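September 9, 2023
Evening course, session 2: the walk-through method

Hi all -- these are the notes I promised, typed up from what I said plus a few things I forgot to say. If you missed the session you can still do the homework from these, I think, though you'll have missed my terrible drawing of a goat.

## Where we left off

Last time we did plain linking, where you hook each item on a list to the next one with a silly picture. Eggs to umbrella, umbrella to stamps, and so on. It works great for a short list and then it falls apart, and most of you found out the same way I did years ago: you lose one link and everything after it goes too. I once came home from the store with the first four things and a bag of ice that I must have made up on the spot.

The fix is very old. People giving speeches in ancient Greece and Rome used it. You take a place you know well, you walk through it in your head, and you leave one thing at each stop. When you want the list back, you walk through again. If a stop is blank, you shrug and go to the next one.

## Picking your place

Start with your own home. I know it feels dull! You want dull. You already know what comes after the coat hooks without trying, and all of your effort can go into the things you're trying to learn.

A few of you asked if you could use an office or a school. Sure, if you can walk it with your eyes shut. The group that used the old Tilton library did fine until they hit the stacks, where every shelf looks like every other shelf (I did warn you). Stops have to look different from each other or the stuff you put on them slides around.

Doors are my favorite first stop. You always pass through one, you know what your own one feels like in your hand, and it splits the walk into rooms so you can tell where you are. 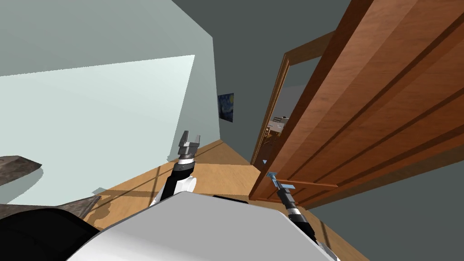
*Credit: Plellico, rendered interior*

So, the rules I gave out for laying a route, with my extra grumbling:

- Always go the same way around. I go clockwise. Pick one and stick with it.
- Keep your stops a few steps apart. A lamp and the table it sits on are one stop.
- Five stops to a room is plenty for now.
- Don't use anything that moves around, like the cat or the mail.
- Walk it for real once before you use it. Touch each stop and say its name out loud. You'll feel silly and it helps a lot.

## Putting things down

This is the part people rush. You can't just think "butter, front door" and move on. The butter has to *do* something to the door. I want it smeared all over the handle so your hand slips off. I want it squeaking. Make it big, make it messy, and give it a sound or a smell if you can.

Spend a good slow breath on each stop. If you're stuck, ask what would make you mad if it happened in your house, and use that.

Things on walls are good stops too, as long as you pick ones that are hard to mix up. A mirror can show you something strange. A picture can leak or catch fire, or have something climb out of it and ask for the butter.

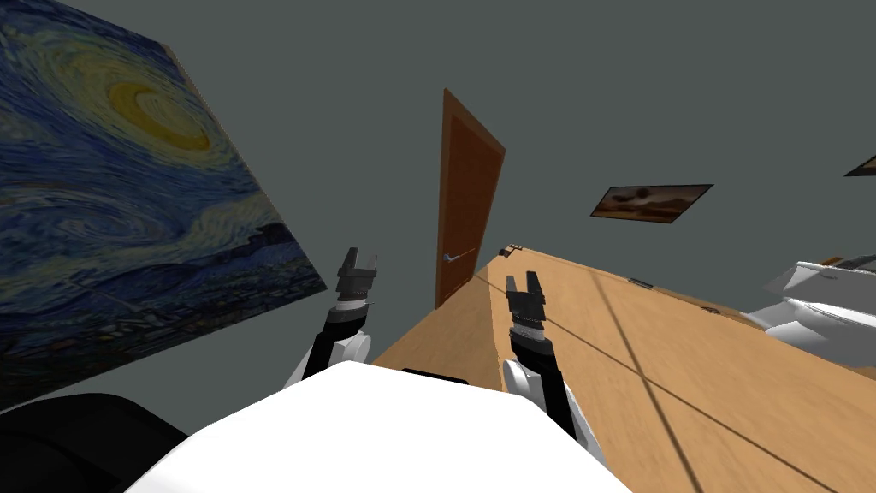

Once a thing is down, leave it alone. Don't go back and improve it, or you'll end up with two versions and no idea which one you meant. I still do this with names and it gets me every time.

## Numbers

We ran short on time, so here's the fast version. Numbers are slippery, and you need to turn them into objects first. Use the shape list on the back of your first handout: 1 is a candle, 3 is a pair of lips, 8 is a snowman, 4 is a sailboat. So 1,384 becomes a candle at the first stop, lips at the next, then the snowman, then the boat. Walk through and read it off.

Two more to practice on: 503 and 3,342. The second one has three 3s in it, and that's on purpose. Plain linking would trip you up there, but here each pair of lips gets its own spot. Make them act differently. Mine whistle, then yell, then chew gum.

## Homework

1. Draw your route on paper, ten stops over two rooms. Stick-figure quality is fine (see: goat).
2. Put the word list below on it. Walk it forward, then backward.
3. Leave it overnight, try again at breakfast, and write down which stops went blank.

Word list: kettle, trumpet, snow, ladder, onion, king, carpet, whistle, honey, anchor.

Bring the paper with the blanks marked. We'll fix the weak stops together, and then start second routes so you aren't piling new lists on old ones. We'll get to names and faces in October, so please stop asking me about names and faces.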